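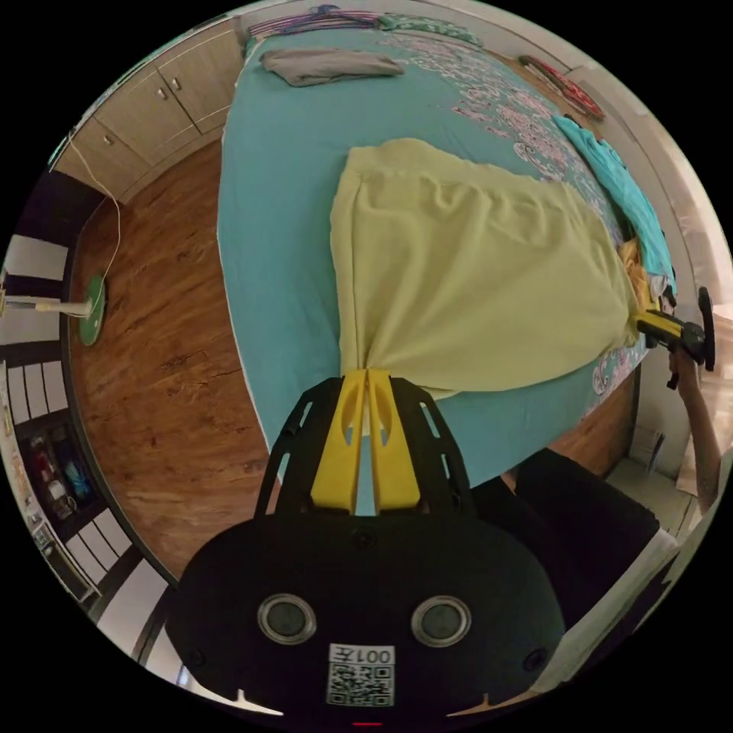
For my home ec project I picked laundry folding on the bed, March 2018. Turquoise bedding, pale yellow-green laundry -- good luck finding an edge!
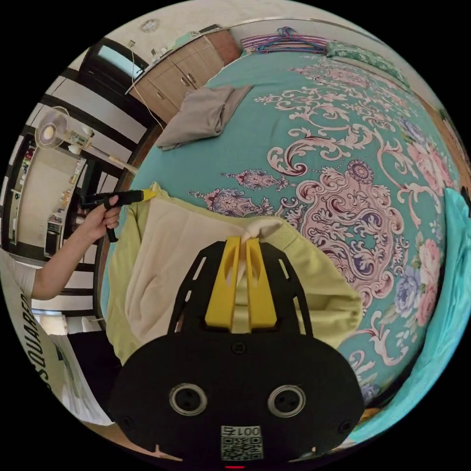
I timed each garment and got 69 seconds for my slowest, mostly spent hunting for sleeves.
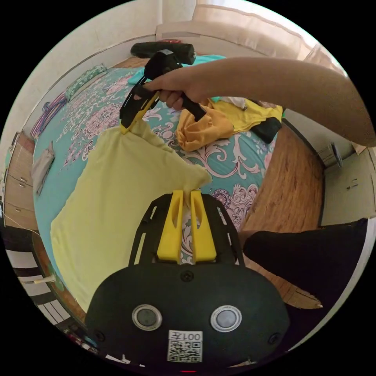 Big thin stuff slides around, so I'd spread it wide first and fold after. Sweatshirts are worse (those cuffs!) and I redid mine a lot.

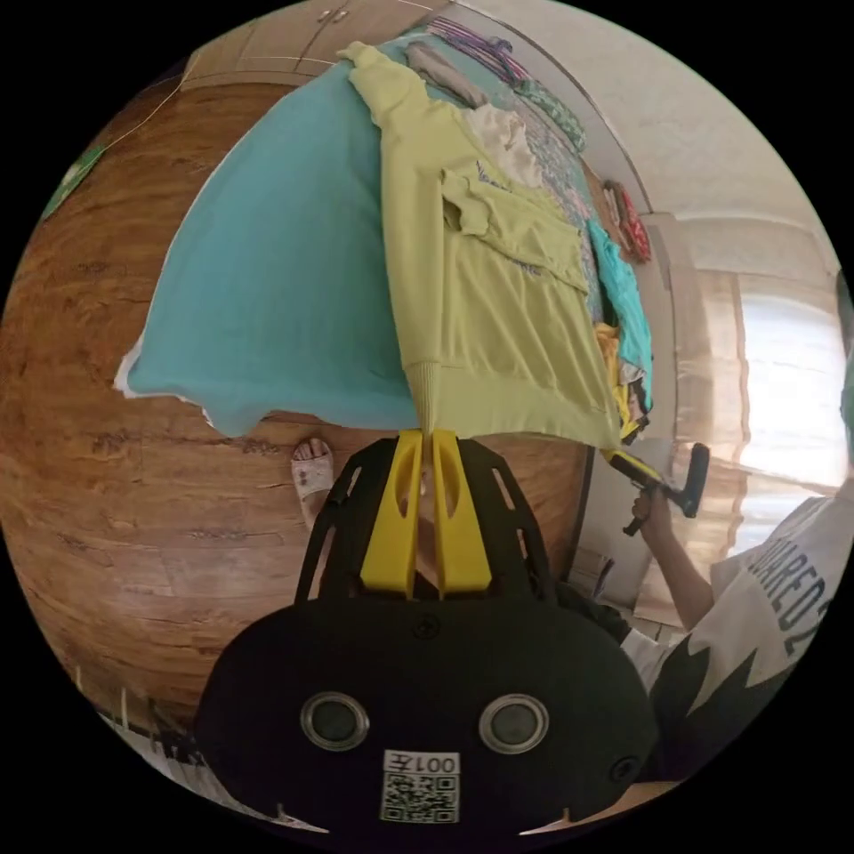

Noura Akl thought I should do sleeves before the hem, and I'm trying that in June.

Home | Projects | Laundry
269 shares | 2 comments

Hafiz Setiawan: Sleeves first, always.
Noura Akl: Told you!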